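3. Storage and handling of snack foods in the home

3.1 Background to the household survey

Most published work on snack buying looks at the shop: the position of the shelf, the price, the size of the pack. Much less has been written on what happens once the shopping has been carried indoors. Earlier work in this project, carried out in Clustgate, suggested that the place where packets are kept has a bearing on how soon they are opened, and that many homes have no fixed place for them at all. Packets were found in bread bins, on top of fridges, in the cupboard under the stairs and, in a few homes, in the car.

The present study followed up that work in Metstead, a market town with a mix of older terraces and newer estates. A total of 595 households returned a usable questionnaire. The questions covered where packaged snacks were kept, who put them away, whether they were taken out of any outer wrapping, and whether open and unopened packets were stored together. Households were also asked to fill in a kitchen diary for 13 days, noting each time a packet was opened and whether it was finished in one sitting.

We use the word "container" for any open or lidded vessel in which packets are kept apart from other food. Open containers include baskets, trays, bowls and cardboard boxes with the top removed. Lidded containers include tins and plastic tubs. A drawer or shelf is not counted as a container, even when it holds nothing else.

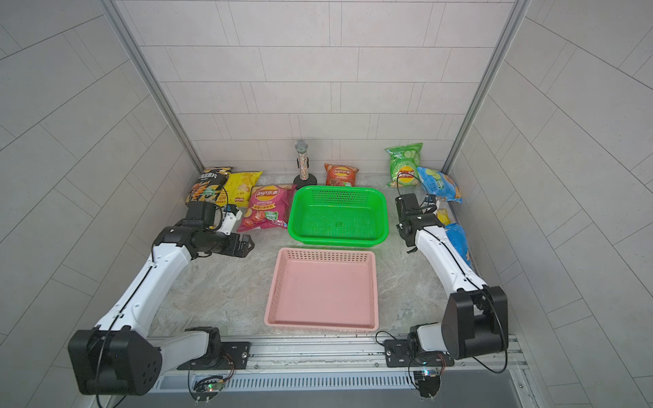
The distinction between open and lidded containers matters for two reasons. First, an open container lets people see what is left without touching it, and several respondents said they used theirs as a kind of shopping list. Second, a lidded container takes more effort to get into, and the effort is greater for small children and for people with stiff hands. Open containers were the more common type among the Metstead homes, and plastic was mentioned more often than wicker or metal. The usual reason given was that plastic could be rinsed under the tap.

3.2 Types of packet

Respondents were asked to sort their snacks into flexible packets (crisps, nuts, sweets in bags) and rigid ones (tubes, boxes, tins). Flexible packets caused most of the difficulty. They do not stack, they slide off one another, and a full bag takes up far more room than the weight of its contents would suggest. People who bought large bags tended to store them standing up, with the top seam showing. People who bought multipacks were more likely to tip the small bags out loose and throw the outer bag away.

Flavour was recognised mainly by the colour of the bag. Respondents who bought a single brand relied on colour almost entirely, and some could name the colour of their usual bag but not the flavour printed on it. Where one brand's colours differed from those of another, mistakes were reported when shopping in a hurry. 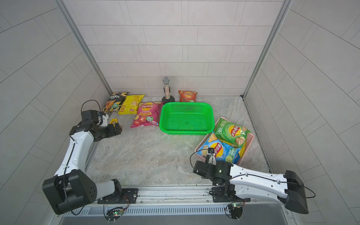
Figure 2. Snack items, including a pink Lay's bag, on a gray marble-patterned surface with tiled walls.

3.3 Putting away and taking out

The diaries show that putting away was usually done by one adult in a single session after the main shop. Taking out was spread over the whole household and the whole day, with a clear rise in the evening. This difference explains some of the complaints recorded in the free-text answers. The person who put the packets away had an order in mind, often with older packets at the front, and other members of the household did not know of it or did not keep to it.

Two arrangements were common. In the first, all snacks went into one container and were taken out as wanted. In the second, the container was filled with a week's supply from a larger store elsewhere, such as a garage or a high cupboard. Homes using the second arrangement reported fewer half-finished packets. We cannot say whether the arrangement led to this or whether tidier households were more likely to choose it.

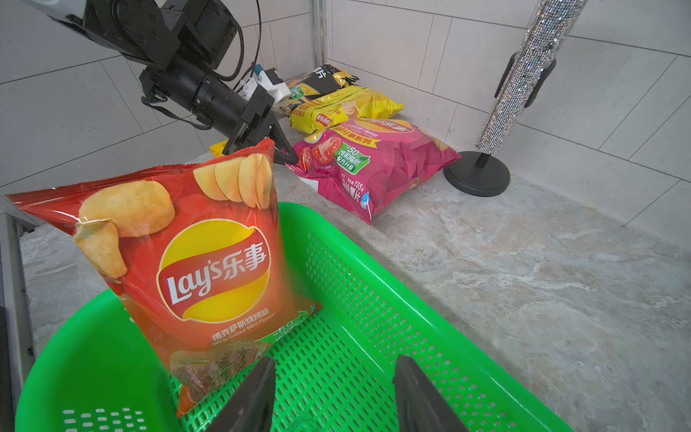 Closing an opened packet was done in several ways. Folding the top over was the most common, followed by clips, pegs and elastic bands. A folded bag kept upright and held in place by its neighbours tended to stay closed, whereas one laid flat came open again. Respondents with a half-empty container therefore had more trouble with stale crisps than those with a full one, a point we had not expected and did not ask about directly.

3.4 Comparison with the earlier scheme

The sorting scheme proposed by Ketilsson treats the kitchen as a set of zones and gives each food a home zone. The Duker scheme starts instead from the person, and asks who is likely to reach for an item and when. Our diaries fit the second scheme better. Packets moved between rooms during the day, and a packet opened in the kitchen was often finished in the living room and left there. The Ketilsson zones remain useful for describing unopened stock, which seldom moved, and we keep them for that purpose in Section 4.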